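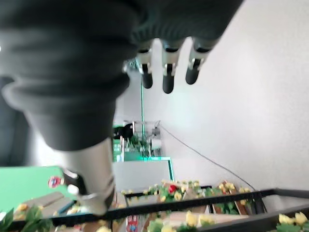

Fevley Miniature Gardens: README

Version 4. Maintained by Svenja Meinecke.

What it is

A written list of small display gardens: the sort that sit on tables and stands in showrooms, libraries, foyers and trade halls. There are 236 entries, one per garden. It was started after the Zukcombe show in November, when three exhibitors told me their gardens were "to scale" and none of them could say what scale.

I would treat the whole thing as a rough guide. The parts I trust are marked below.

What is in each entry

garden_id: a plain number. Gaps are entries I threw out.
place: town or venue, as given by the owner.
setting: table, shelf, floor stand or other.
scale_claimed: whatever the label or the owner said.
scale_measured: worked out from a bench, door or fence if there was one to measure. Blank otherwise, and often blank.
planting: live, artificial, mixed or unknown.
edging: fence, rail, kerb, none.
upkeep: the owner's own answer to how often the garden is dusted or watered.
remarks: free text, uneven in length and temper.

What I trust

Setting and edging. You can see both from where you stand and there is little to argue over. Scale_measured is fair when it is filled in, though garden benches vary more in real life than model makers like to admit.

What I don't

Upkeep. Everybody says weekly. I have seen the dust.

Planting is shaky too. Preserved moss gets called live by people selling it and artificial by people who have to clean it. Version 3 followed the Ackermann leaflet on this point, and I have gone back on that. If the owner wasn't sure, the entry now says unknown.

Scale_claimed should be kept well away from any sum. A claim of 1:200 turned up beside a watering can the size of the shed door.

Known faults

Indoor gardens are heavily over-represented. Railway layouts are left out unless the garden can be looked at on its own, a rule I applied badly in the early entries. 5 entries may be the same garden moved between venues. The Wundiris list was offered as a source and turned down: it gives no dates of visit, and two of its gardens had been taken apart.

Use

Fine for browsing, planning a display or settling a small dispute. Please don't quote averages from it.

Corrections

Send the garden_id, the field and how you know. "It looks wrong" goes to the bottom of the pile.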